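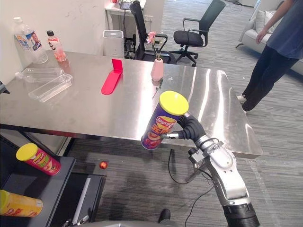

Jarnville council wants to stop collecting mixed recycling from the kerb in October and have us carry it to bring sites instead. I think this is a mistake, and I think the leaflet that came with the news shows why. It tells households to sort by material. Take a can of Lay's Stax, purple body, yellow plastic lid. The lid is one thing and the body is another, and the leaflet has no line for either. Most people will stand over the bin for a moment and then guess.

Guessing is tolerable when there is a sorting line at the other end. At a bring site there isn't one. A skip with too much of the wrong stuff in it gets turned away, and the council pays for it twice.

The nearest site to my street is on Bedoya Road, 2 miles off and up a hill. I have a car and could manage it. My neighbour Kevin Pacheco doesn't drive, and the bus that used to go past the site was cut last year. He has been told he can apply for an assisted collection. The form is 3 pages long and asks for a doctor's letter.

The council says the change will save up to £700 a week. I don't doubt that the money is short. But the figure leaves out the extra general waste, and anyone who has lived through a change like this knows where the bottles and tubs end up. They go in the black bag. Skososia tried the same scheme and brought the lorries back before the second winter.

There is a fair case on the other side. Our lorries are old, the rounds are badly planned, and plenty of what we put out is dirty. I would accept a collection every three weeks, or a smaller box, or a fine for people who put nappies in with the paper. Any of those would save something and still leave the service at the front gate.

What I would like most is for packaging to be simpler in the first place, but a town council can't order that. It can keep a lorry running. The consultation is open at the library and the form there is one side of paper. At the last count 86 people had filled it in.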